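Una (software)

Una is a software package for recording, cleaning up and replaying two-handed manipulation demonstrations. It turns the motion of a pair of handheld grippers, worked by a person, into training data that a robot with two arms can learn from. The project was started by Mwanaisha Nzioka and Lok-yiu Hsieh as a side tool for their planning library, Semeniuk, and it soon outgrew its parent. The first public release is dated 9/5/22.

Background

Teaching a robot by steering its arms directly is slow, and the person doing it feels very little of what the gripper touches. Handheld grippers take the arms out of the loop. The operator picks up two gripper bodies, does the task at natural speed, and lets the software work out where each one was and how far its jaws were open. The appeal is easy to see: a folding or stacking task that takes minutes through a joystick can be done by hand in seconds, with all the small corrections that people make without thinking.

The hard part moves into software, and this is where Una shines.

Tracking

Each gripper carries a flat plate printed with a known pattern of dots. The tracker, called Trilex, finds the dots in every image, matches them to the stored pattern and solves for the position and tilt of the plate. Recordings run at 60 images per second. When one hand blocks the view of the other plate, Trilex carries on from the last known motion for up to 19 images before it marks the stretch as lost. Short gaps are filled in later by a smoother that can look both forward and backward in time, a lovely trick that removes most of the jitter seen in live tracking.

Plates of different sizes can be used on the left and right. Trilex keeps a separate pattern file for each, so the two hands are never swapped, even when the wrists cross.

Time alignment

Jaw opening arrives over a cable and has its own clock. Una lines it up with the images by asking the operator to open and close both grippers sharply at the start of a session. The alignment step searches for the offset that best matches the two signals, and then checks it again at the end. Sessions that drift are flagged, and the original files are always kept.

Replay and planning

A clean path in the air is still no use to an arm that cannot reach it. The replay module, Vasia, takes both gripper paths and looks for joint motions that follow them together. It treats the pair as one problem — if both jaws hold the same object, the distance between them has to stay fixed, and a small error on one side would squeeze or drop it. Paths that ask too much of the elbows are slowed down first and shifted second.

Vasia was the last part to be added, and version notes credit Hsieh with most of it. Nzioka wrote the collision checker, which samples 2000 poses along a path by default.

Test tasks

The package comes with 177 sample demonstrations. Many use light household objects such as paper cups, which are a surprisingly good test: they tip easily, bend under a firm grip, and look much the same from many angles. Laying a cup on its side and holding it from both ends is a favorite for checking the fixed-distance rule in Vasia. 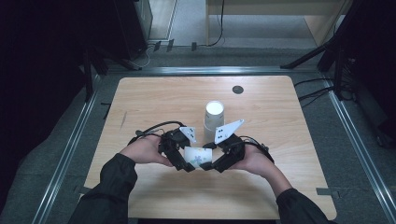 Two handheld grippers with dotted marker plates holding a paper cup between them, with a second cup upright on the table.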